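Utville Residents' Association, snack box group
Minutes, July 14, 2019

**Present:** Baltasar Benítez (chair), Iñaki Ortuño (minutes), and members as signed in on the sheet. Apologies from the Plutness side, who had a delivery to meet.

**1. Minutes of the last meeting**

Read and agreed with one correction. The Skidero order was placed by Baltasar and paid from the group account, so the line about it being paid from the hall fund is struck out.

**2. Money**

The account stood at $2,659 at the start of the month. The Skidero invoice of $341 has been paid. One member asked whether postage to Ojo comes out of the same account. It does, and will be listed on its own line from August on.

Iñaki still has two receipts to hand in from the tape and label purchase. He will bring them next time or drop them in the mailbox.

**3. Boxes for Ojo**

The Ojo boxes are the mixed snack boxes that go to former residents and their families. Baltasar reported that the mailing address for the building in Ojo has changed and read out the new one. The old address labels are to be thrown out, including the partly used sheet in the drawer.

It was agreed to keep the mix broad: something sweet, something salty, a bread item and a few small packets to fill corners. Several people asked for more peanuts. Iñaki said the last order had plenty and that they went into the first boxes because they were on top. From now on the packets get spread out on the table before anything goes in.

The table set up for packing, with the snacks out and the carton open on the left:

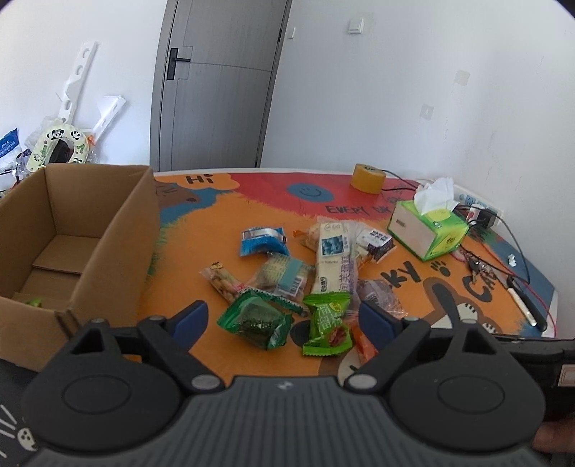
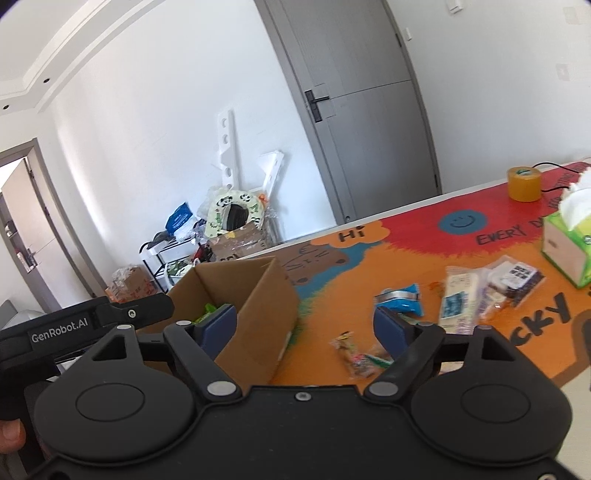 Baltasar said he would still put the bread rolls in last, whatever the list says, as two families in Ojo wrote that theirs came squashed. Iñaki answered that the list puts them last already and that the trouble was people dropping extra packets on top after the box was supposed to be finished. Baltasar accepted this. The list will now carry a line at the bottom reading "Nothing after the bread."

There was a longer discussion about the cardboard divider. Some members fold it flat and lay it on the bottom, others stand it up to make two sections. Standing it up keeps bars and boxed items upright but wastes room when most of the items are soft bags. No vote was taken. Whoever packs the box decides, but the divider stays in the box either way and does not go in the recycling.

**4. Labels and contents lists**

Many of the packages are printed in Chinese and not everyone receiving a box can read it. One family asked what was in a green packet and whether it had nuts. It was agreed that each box gets a contents sheet in English, handwritten if need be, with anything containing peanuts marked clearly. Iñaki will write the first one and make copies.

If a packet cannot be identified, it stays out of the box until someone who can read the label has looked at it. Baltasar offered to take photos of the labels and send them to Plutness, where two people have said they will help.

**5. Best-before dates**

Anything with less than 90 days left on it should not be mailed. Those items can be put out at the next open evening. A member thought this was too strict for candy. The chair said one rule is easier to follow than two, and the meeting agreed to try it through August.

**6. Tape**

The lighter tape split on 3 boxes in the last mailing. Use the wider roll, one strip along the seam and one across each end. Please fold the end of the tape over when finished so the next person can find it.

**7. Tablecloth**

The question of a plain cloth for packing came up again. Small packets get lost against the bright one. Against that, it wipes clean and the children like the bear. Kept for now.

**8. Other business**

- The spare key is with Iñaki.
- Somebody left a blue umbrella at the last meeting. It is on the hook by the sink.
- Skidero wants the August order a week earlier than usual. Baltasar to send it.

**Actions**

- Iñaki: receipts, contents sheet, new line on the packing list
- Baltasar: Skidero order, label photos to Plutness, new Ojo address to everyone by email
- All: check dates on anything brought from home

Next meeting in August, same room, date to be sent out with the minutes.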